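# Rollby two-arm bench cell: setup and upkeep

The Rollby is our favorite kind of machine: two arms, one wood table, and a lot of small, fiddly handling work. The Estura version, new in January, ships as a full cell with side panels, a back wall and the cable duct already fitted along the front. We've put 3,100 hours on ours and we still enjoy tuning it up! Card holders are what we use for checking a fresh setup, as they have a soft cover, a clear sleeve and a snap that all ask for something different from the grippers.
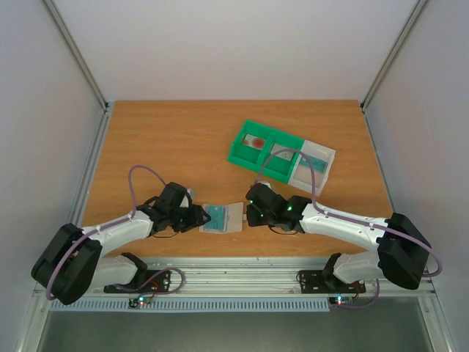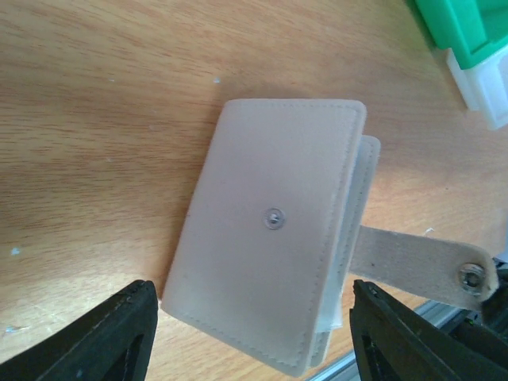 Sibusiso Mofokeng wrote to us that his right arm kept drifting toward the rail after every tube swap, and that the cure was giving the tube more slack at the elbow before clipping it down. We tried it and he's right. A tube that pulls even a little will tug on the wrist at full reach, and you can chase that in software all afternoon without getting anywhere.

## Setting the arms

Bolt both mounting plates finger-tight first, then send each arm to its park pose and tighten the bolts in a cross pattern. Bring the grippers face to face over the middle of the table and check that the fingertips meet at the same height. If they're off by more than 3 mm, shim the low plate – the thin Redberg shims fit without trimming.

## Tubes and cables

- Leave a tall, easy arch over each wrist.
- Run each arm through its whole range by hand, power off, and watch the elbow.
- Keep the thin wrist cable clear of the fingers.

## Every 100 hours

Wipe down the fingers with a dry cloth and get into the fine ridges, where lint loves to hide. Brush crumbs and scraps off the wood. Check the wires at both front boards for a loose plug, and snug up the plate bolts again (ours had moved a hair the first time, never after that).

## Spares

Finger pairs, tube sets and front boards are listed under Cabral spares, kit 57. The fingers come as a matched left and right pair, so swap both together and run the height check again afterward.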